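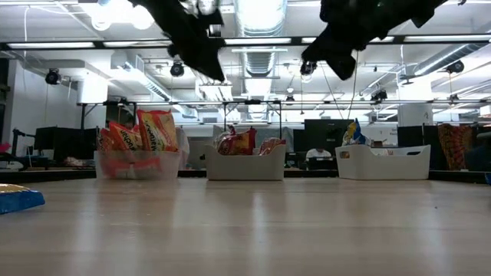 Widad Akl wrote to me that the Tokurix bass patches sounded thin on her monitors, and could I please bounce them again without the chorus. So I have!

Fesen is my little sample pack, 450 one-shots and 58 loops, all WAV. Bass and keys are in the Tokurix folder, drums in Liao (still my favourite, those toms!). Loops run at up to 82 bpm. The old chorus versions are in Liao/extras for now, sorry, I'll move them.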